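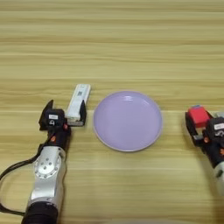
A lavender plate on the striped tabletop.

Lihua Qian has been making plates in Uddale for 12 years, and she would like people to stop asking her about bowls.

"A bowl does the work for you," she says. "You drop soup in it and it stays. A plate has to be good at being flat, and clay hates being flat."

Her lavender plate, part of a range she calls Planier, took her five attempts to get right. The first was gray. The second was, in her words, "the color of a dentist's waiting room." She kept that one and eats toast off it.

The one she finally settled on is a pale purple with a thin, lighter rim and enough gloss to pick up whatever light is going. I ask whether she planned the rim. "I planned a rim," she says. "That's the rim I got."

She is pickier about tables than you might expect of someone who sells only what goes on top of them. She likes pale wood with plenty of grain in it. "On white, purple looks like a mistake. On beige stripes it looks like you have opinions."

Her shop in Erneck sold 400 plates last year, most of them to people who came in for mugs. She doesn't make mugs. A man named Yu down the street does, and the two of them have an arrangement that she describes as "he sends me his rude customers."

And what should one serve on a lavender plate? She thinks this over for longer than the question deserves.

"Eggs," she says. "Not beets. I had a customer try beets."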